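7. April

Samstag, und ich war trotzdem bei Kaltstead, weil das Testpaket von Davent nur noch bis Ende der Woche bei uns steht. Zwei Arme, Software, Fernhilfe, alles zur Miete. Seit März lese ich die Prospekte und heute durfte ich endlich selber ran! Auf Seite 67 im Handbuch steht, wie man eine neue Faltung anlegt, und ich habe die Seite bestimmt sechsmal gelesen, bis ich den Satz mit dem Nullpunkt kapiert hatte (übersetzt hat das bestimmt keiner, der je ein Hemd gefaltet hat).

Also Shirts. Immer wieder Shirts. Dunkelblau ist wohl gemein für die Erkennung, sagt jedenfalls die Hotline – und genau deshalb wollte ich es damit probieren.

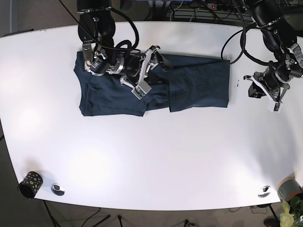

Was mir gefällt: Man kann jederzeit anhalten und an derselben Stelle weitermachen. Was mich nervt: die Lizenz. 127 Euro im Monat nur für das Faltmodul, und für Handtücher will Davent noch mal extra Geld. Bei Grarkico wäre das alles drin, dafür kostet dort jede Wartung 100 Euro Anfahrt. Und Kaushik hat auf meine Mail bis heute nicht geantwortet, die streiche ich jetzt von der Liste.

Ich schwanke noch. Zum Zuschauen ist es herrlich, ich hätte fast das Mittagessen vergessen, aber ob ich das meinem Chef als Arbeitszeit verkaufen kann? Montag rufe ich bei Davent an und frage nach einem Rabatt. Jetzt erst mal Badewanne, und zu Hause liegt natürlich noch der ganze Wäscheberg.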